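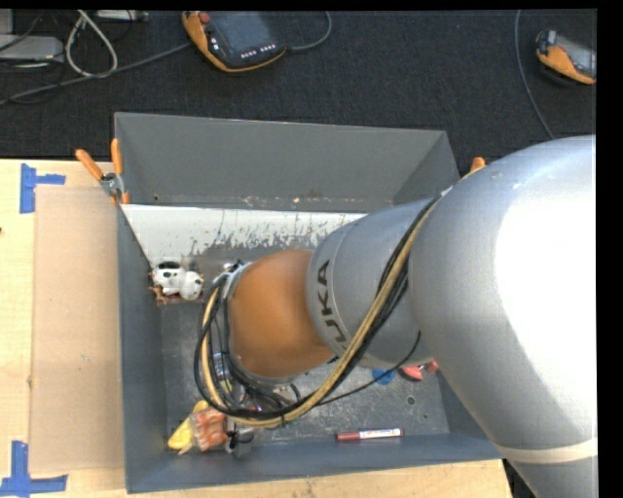

Drutitz Collect, reviewed after five months on a bin-picking cell

I was against buying this. Our group already had a recording script, written by Boris Kadrić over one December, and it did most of what the Drutitz sales page promises. It crashed a lot and only Boris could restart it, which is how I lost the argument. We have now run Drutitz Collect long enough for me to say where the money went.

The package is software plus a small sync box. It logs joint positions, camera streams and whatever the operator commands, lines them up in time, and cuts the result into episodes you can feed to a training job. We use it with a KUKA arm working over a gray metal bin full of mixed junk: a marker pen, a black and white toy animal, something in clear wrapping, and so on. The bin is old and scratched, and I like it that way. A policy that only works over a spotless white tray is of no use to me.

Setup

The manual says an afternoon. It took Mimoza Milošević and me three days, most of it spent on camera calibration. The wizard wants the bin in the same spot every session and offers no help whatsoever in getting it there. We ended up with blue tape corners on the table and orange-handled clamps on the bin. Tape and clamps are not in the box. At this price they could be.

Recording

This part is good. You press a pedal, do the pick, press again, and the episode is saved with its label. Over our first 400 episodes I found no dropped video at all, and I went looking. Boris's script lost a stretch nearly every session. Senad Dimitriou, who did most of the driving, stopped complaining after the second week, and I take that as praise.

What the software can't do is tell you whether an episode is worth keeping. There is a "quality score" from 0 to 100 and I would ignore it. As far as I can tell it rewards short, smooth motion. A slow, fussy pick of the toy from against the bin wall scored terribly, and those are exactly the examples our model was starving for. Easy grabs from the middle of the floor got high marks every time. We trained once on the top-scored 230 episodes and once on 230 drawn at random. The random set did better in our bin. One comparison, one cell, so make of it what you like, but I turned the score column off.

Occlusion

Drutitz makes a lot of noise about its "occlusion-aware" tagging. With a big arm leaning over a bin, the arm and its hoses cover half of what you care about at the moment you care most. The tagger flagged some of these episodes and missed plenty of others. Cables hanging across an item seem to confuse it completely. Buy a second camera instead -- you'll need one anyway.

Export

Fine, if you use their format. The converter to ours choked on any session above 800 episodes until the July 2024 update, and support told us twice that the fault was our disk. The update notes list it as fixed. No apology came with it.

Compared with others

Milovan Janevski's lab uses Kirley, which is cheaper and has a far better episode viewer, though he has to babysit the time sync. I tried the Haque demo for a week and couldn't get it to talk to our controller.

Verdict

We are at 742 usable episodes, more than we had from a whole year of the old script. Some of that is the tool, and some of it is Senad putting in the hours. If your current setup loses data, Drutitz Collect will stop that and I can recommend it for that alone. If you're hoping it will choose your training examples for you, keep your money. Ask for the version without the scoring module -- they don't advertise it, but it exists and it costs less.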